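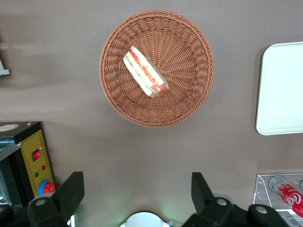
Putting lunch out in a basket

A long sandwich wrapped in clear film looks better in a shallow round basket than on a plate, and it is easier to carry to the table. I do it this way when people are coming and going and will eat at different times.

What you need

A round wicker basket with a woven base
A long roll or a length of soft white bread
Sliced tomato, ham and a few lettuce leaves
Clear food wrap
A plain white tray
Cold drinks in cans

1. Clean the basket

Turn it upside down and tap the base to shift any crumbs. Brush between the spokes with a dry pastry brush, working from the middle out to the rim. If it needs more than that, wipe it with a cloth wrung out in warm water and leave it somewhere airy overnight. Do not soak it. Mine is a reddish-brown one from Sornico and has had nothing but the brush since October.

2. Make the sandwich

Butter both cut sides right to the edge. Lay the ham down first, then the tomato, then the lettuce. Pat the tomato slices with kitchen paper before they go in -- wet slices will soak through the bread within the hour. Two slices of ham are plenty in a soft roll. With 3, it tends to slide apart when you bite it.

3. Wrap it

Pull off a piece of wrap a good bit longer than the bread. Set the sandwich along one edge and roll it up firmly, keeping the filling level. Gather the spare wrap at the ends and twist or tuck it under. Leave the long sides clear so people can see what they are getting.

4. Set it out

Lay the sandwich flat in the basket. If it is a tight fit, turn it on the diagonal and let one end point at the rim. Do not stack a second layer, as the bottom ones get squashed.

Put the white tray beside the basket with nothing on it. People will use it for wrappers and crusts. Drinks go on the other side of the tray, or in a clear box if you have one the right size. A can will lie on its side in there quite happily.

5. Timing

Keep everything in the fridge until it is wanted and put it out at the last minute. On a warm day, bring out a few at a time and refill the basket as they go. Anything left out for 2 hours should be thrown away.

Smaranda Rusu
April 2023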